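Foreign Ownership and Supplier Links in a Small Manufacturing Region
Final project report, International Business and Trade

1. Background

Our group looked at what happens to local suppliers after a foreign company buys or builds a plant in a region that had little outside investment before. Most of the material we read in the course deals with national totals. Those totals say how much money entered a country and from where, but they say very little about whether the shop down the road from the new plant gets any orders.

We chose the Bollura district because it has a small, easy-to-follow manufacturing base and because two of the larger employers there are foreign owned. Sodari makes household and personal goods, mostly wood and molded plastic, and was bought by an overseas parent. Flanagan makes packaging and was built new on open land by a foreign group. The third company in the report, Wudero, is locally owned and is used for comparison. It makes small furniture and storage items.

2. Questions

We started with four questions and dropped one. The three that remain are:

Do foreign-owned plants in the district buy less from local suppliers than the locally owned plant does?

Does it matter if the plant was bought or built new?

What do the suppliers themselves say has changed?

The question we dropped was about wages. We could not get comparable pay information from all three companies, and the part we did get mixed full-time and seasonal workers.

3. Method

We built a list of suppliers from the district business register and from the purchasing summaries that two of the three companies agreed to share. Flanagan did not share a summary, so for that company we relied on what suppliers told us. This is a weakness and it comes up again in section 6.

The final list had 200 businesses within an hour's drive of Bollura. We sent each one a short survey in February with a reminder two weeks later. We got 73 usable replies. A reply was counted as usable if the business answered the question about its largest customer and at least one question about changes in orders.

After that we held follow-up interviews by phone with 13 of the suppliers. We picked these to cover different sizes and trades – timber, printing, metal fittings, transport and repair. Each interview used the same set of questions, but we let people go off the list if they wanted to. Notes were typed up the same day and checked by a second group member.

We sorted suppliers as "linked" if they had sold anything to one of the three companies in the last two years, and "not linked" if they had not. Some linked suppliers sold to more than one of the companies. We put those under the company they sold the most to.

4. Results

4.1 Share of local buying

Wudero bought the largest share of its inputs from inside the district. That was expected. Its main input is sawn timber, and there are several mills nearby.

Sodari came second. Before the sale it bought handles, blanks and cartons locally. After the sale it kept the timber and transport suppliers but moved most of its plastic resin and metal parts to a regional contract set up by the parent company. Suppliers described this as gradual. Orders got smaller over a few quarters and then stopped.

Flanagan, as far as we can tell, buys very little locally apart from services such as cleaning, electrical work and trucking. Its paper stock comes in through the parent group.

4.2 Bought or built

The bought plant kept more local links than the new one. We think the main reason is that Sodari already had working relationships and trained people on both sides, while Flanagan arrived with its supply chain already decided. Two of the suppliers we interviewed had tried to sell to Flanagan and were told that approval had to come from the head office abroad. One gave up after the paperwork. The other was approved but has only had a trial order for 500 pallets.

4.3 What suppliers said

Replies were mixed. The most common positive comment was about payment. Linked suppliers said the foreign-owned plants paid on a fixed schedule, and small firms found this useful for planning. The most common complaint was about contact. Before the sale, a supplier could call the plant manager at Sodari and settle a problem in one conversation. Now questions about price go to a purchasing office in another time zone – in one case the only shared working hour was 7 a.m.

Several suppliers said quality rules had become stricter. Timber suppliers in particular mentioned moisture limits and rules about visible knots on goods where the wood grain shows, such as trays, brushes and boxes. Some had spent money on drying equipment to meet the rules and said this later helped them get work from other customers. In the literature this is called a spillover effect, and it was the clearest example of one that we found.
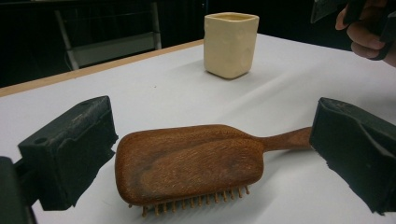

5. Discussion

Our results fit the general view that a buyout leaves more local links in place than a new plant, at least in the first years. They do not show that foreign ownership is the cause of lower local buying. Packaging and household goods need different inputs, and the district does not produce paper stock at all. A locally owned packaging plant might buy just as little nearby.

The stricter quality rules are worth more study. They shut out some of the smallest suppliers and helped some of the middle-sized ones. We did not have enough replies to say which effect was larger.

6. Limits

The missing Flanagan data is the biggest gap. The survey also depended on memory, and businesses that had closed could not answer. This probably makes the picture look better than it is. Three companies is a small base for any comparison, and our sorting rule hides suppliers that sell to two of them.

7. Possible next steps

A later group could repeat the survey with the same supplier list and ask for order values by year. It would also help to contact the purchasing offices directly. The survey form and the blank interview sheet are stored with the department.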